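Report of the study visit to the Daltelitz paper mill and conservation workshop

Tuesday, August 11, 2026

Purpose of the visit

The Buvstead Local History Society holds a collection of parish registers, shop ledgers and school records, most of it on paper made before 1900. The visit to Daltelitz was arranged so that members who handle the collection could see how handmade paper is produced and how repair papers are chosen. Eight members took part, led by Sigrún Bergmann. The group was received by Jörg Fuchs, head of the mill, and by Malou Bergmann of the conservation workshop, who is no relation.

The mill

The mill stands on the left bank of the river, below the old bridge, and has been in use since 1558 with two long breaks. The present wheel is a replacement and drives only one of the three beaters. The other two run on mains electricity.

Mr Fuchs took the group through the rag store, the beating room and the vat room in that order. Cotton and linen offcuts are bought from a shirt factory in Plivedov, sorted by colour and cut small before beating. He explained that the length of beating decides much about the finished sheet: a short time gives a soft paper that takes up water readily, and a long time gives a hard, crisp one with a distinct rattle. Members were allowed to feel samples of both.

In the vat room the group watched two papermakers at work, one forming the sheets and one laying them on felts. Conversation was difficult owing to the noise of the drainage pump. Mr Fuchs answered questions in the yard afterwards, chiefly on the subject of watermarks. The mill keeps its old moulds in a locked press and lends them to researchers on written application. Jytte Hjaltadóttir asked whether the crowned fish mark found in two of our ledgers could be traced to Daltelitz. Mr Fuchs thought it more likely to come from Andreadis, a smaller mill further upstream which closed in the nineteenth century, and offered to compare tracings if the society would send them.

Drying and sizing

Sheets are pressed, parted from the felts and hung in the loft in groups of four or five. The loft has wooden shutters on both long sides, which are opened or closed by hand according to the weather. In a dry summer the paper is ready in two days. In October it may take a week, and the mill makes no large sheets after that month.

Sizing is done with gelatine in a separate room on the ground floor. The group did not enter, as a batch was in progress, but was able to look through the inner window.

Coloured papers

After lunch the group moved to the hospitality room, where Malou Bergmann spoke on coloured papers. These were widely used for wrappers, receipts and the covers of cheap pamphlets, and they present particular problems in storage. Pinks are among the least stable. Many older pinks fade within a few years if kept near a window, and some will run at the slightest touch of damp. Her advice was that coloured sheets should be interleaved, kept flat wherever possible and labelled on the folder, with nothing stuck to the sheet itself unless the sheet is a modern sample.

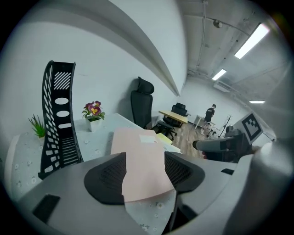

The conservation workshop

The workshop occupies the former stables and employs a staff of three. Work is accepted from parish and town archives across the district, and the present waiting time is eleven months. The register being treated on the day of the visit ran to 943 leaves, many with losses at the lower corner from damp.

Malou Bergmann showed how a tear is lined with thin tissue and wheat starch paste. She stressed that the paste should be weaker than the paper it holds, so that any future strain falls on the repair. Kaj Frandsen enquired about the adhesive tape found on our school admission books. She advised strongly against any attempt to lift it at home and asked that the volumes be sent to her for an estimate.

Purchases and costs

The society bought a packet of mixed repair tissue and one ream of unsized interleaving paper for use in the Buvstead store. Travel was by hired minibus. A full statement of expenditure will be laid before the autumn meeting.

Matters to be followed up

Tracings of the crowned fish watermark are to be prepared by Jytte Hjaltadóttir and sent to Mr Fuchs.

Kaj Frandsen will list the volumes affected by adhesive tape and obtain an estimate.

The pamphlets with coloured covers, at present on the upper shelf facing the window, are to be moved to the inner cupboard.

The society records its thanks to Mr Fuchs and his staff for their time and for an excellent lunch.

Sigrún Bergmann
Buvstead Local History Society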